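This site uses cookies to measure readership. By continuing to browse, you accept our cookie policy.

A Second Working Life for the Office Desktop
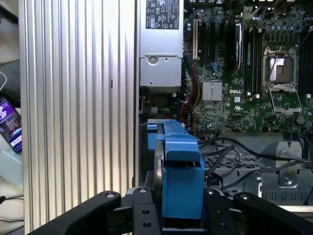

A blue plastic drive caddy at an open desktop case. The Dell motherboard's CPU socket is empty, with its retention frame raised.

December
By Nisha Malhotra

The refurbishment workshop of the Fernholm Institute received 655 desktop computers in its most recent intake, nearly all of them retired from offices and public libraries. Each machine is opened, stripped of its storage, inspected, and assigned either to rebuilding or to parts recovery.

Storage is handled first. Many business desktops hold their hard disks in molded plastic caddies, often blue, which allow a drive to be withdrawn without a screwdriver. Institute procedure requires that the data and power cables be released before the caddy is moved. The disk is then entered in the register under the serial number of its parent machine and placed in a locked cabinet until it has been erased.

"People who bring us a computer have usually forgotten what is on it," said Kimie Uchida, who supervises intake. "We treat every disk as though it were full."

Caddies are kept separately from the disks they carried. The plastic tabs become brittle with age, and replacements for older cases are difficult to obtain. The workshop currently holds 108 in usable condition, sorted by case model in shallow drawers.

The processor and memory follow. Where a processor has been taken out, the socket becomes the most vulnerable part of the board. On many designs the contact pins stand in the socket itself, and a dropped screw or a trailing sleeve can bend them. Technicians are instructed to fit a protective cover before a board leaves the bench.

Hernán Alvarado, who trains new staff, devotes the whole of his first session to cables. Trainees learn to trace each bundle from the power supply to its connector and to fold it clear of the drive cage before any further work is attempted. "A case that closes easily was wired by someone patient," he said.

Of the current intake, 300 machines have been approved for rebuilding and will be offered to adult education centers. A further 94 await memory or replacement power supplies. The remainder will be dismantled for components, and the metal cases sent for recycling.

Applications from education centers are accepted throughout the winter term.

Related articles
The Long Life of the Beige Keyboard
What Happens to an Erased Disk
Mohit Jaiswal on Teaching Repair to Adults
Inside the Skosine Parts Library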